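In praise of mending

I learned to darn last April, at a table in the back of the Risbridge library, and I have been a bore about it ever since. My family has asked me to stop looking at people's elbows. I can't! Once you know how a hole gets fixed you start seeing them everywhere, and every one of them looks like a small invitation.

My teacher was Sieglinde Grube, who is eighty-one and learned from an aunt who darned for a whole household by lamplight. She started me on a scrap of jumper with a hole the size of a ten-cent piece. You run your rows up and down first, well out into the sound fabric, and leave a tiny loop at each turn so the patch has room to shrink. Then you weave across, over and under, over and under, and somewhere near the fourth row the thing stops looking like a mess of string and starts looking like cloth. I made a noise out loud. People at the computers turned round.

I'd like to argue that everyone should be taught this, and I mean everyone, at school, before they're twelve. We teach kids to swim so they won't drown and to cook an omelette so they won't starve (my own kids can manage one of these), and yet most of us reach adulthood unable to sew on a button that stays on. I was forty-four. I had a degree and a mortgage, and I had been throwing out good wool for twenty years on account of holes I could now close during one episode of a cooking show.

The usual reply is that it isn't worth the time. My friend Damián Magaña made this case to me at some length over dinner. Socks are cheap, he said, and an hour of his evening is worth more than a sock. He's right about the price. But I don't think he has looked very hard at what happens to an hour of his evening. Mine used to go into my phone and I couldn't have told you afterwards what I'd seen there. Now I can tell you precisely, as there's a grey square on my left heel to show for it.

And you get faster. My first darn took me the better part of a night and felt like a pebble underfoot. These days a heel is done before the kettle has boiled twice.

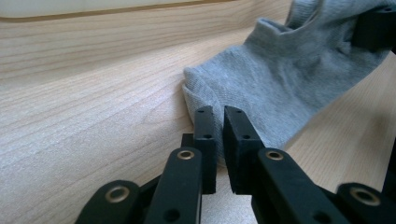

A grey sock, fine knit: the kind most of us own by the drawerful.

Fine cotton is the hard one, I'll admit. Thick wool forgives you. It fluffs up and hides your wobbly rows, and after a few washes the patch and the sock have more or less made friends. Cotton shows every stitch. You need a thinner needle, a thread split down to two strands, and better light than my lounge room has after five o'clock. I put off cotton for months, and then I did one and was so pleased with it that I carried it in my coat pocket for a week to show people.

The other argument I hear is that mending is for people who have to, and that there's something a bit precious about doing it by choice. I take that one more seriously. My grandmother mended because there was no money, and when there was money she stopped, and she'd have laughed at my basket of coloured threads. She was entitled to. Still, I don't think a skill belongs only to hard times. She grew tomatoes because she had to as well, and she kept on growing them for the rest of her life, because they were better than the ones from the shop.

What I love most is how mending changes your shopping. I pick things up now and turn them inside out. Is there a decent seam allowance? Could I get a needle through this? Half of what's on the rack fails, and I put it back without a pang. I've bought 5 pieces of clothing this year, which for me is a startling number, and I like every one of them.

If you want to start, start with wool and pick a colour that doesn't match. Matching is miserable work, and it's nearly impossible to see what you're doing. Use orange on navy, or pink on brown. You don't need a darning mushroom either, though they're lovely. I did my first dozen over an orange, until Sieglinde gave me a spare of hers with a chip out of the handle.

The library table is still going, by the way, and there's always a chair. Bring whatever has a hole in it. Damián came along last month with a cardigan, purely to prove his point, and he has since borrowed my good needles and not given them back.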